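Monday, June 24, 2019

Quick one, bus in ten minutes. Club all afternoon at Podlow. Both arms behaving, mostly — my code less so. Task is still parts between the yellow shelves and the bin, and I still hate the bin. Rewrote the reach limits, then rewrote them back. Speed cap at 2000, Semwal group runs theirs higher and wont say how much. Log stopped at line 177 again, same as in February!! Need to ask about that.

Nukbridge round is up to 3 tries per team. Want the wrist angle sorted before then. Also charge laptop. Also eat something.

Black parts, bin, both arms: 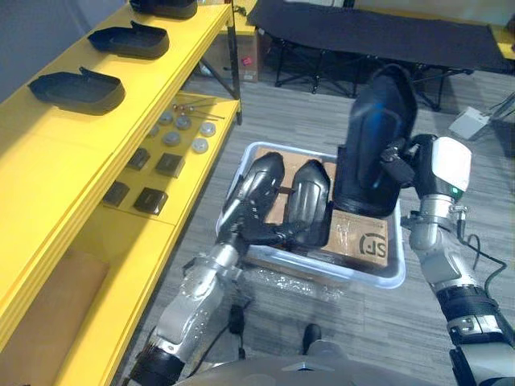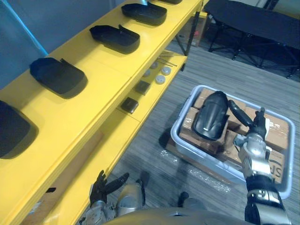
Posted by the diary keeper, student programmer, Tremance Robotics Club

Left grip first tomorow, then the right. Bus.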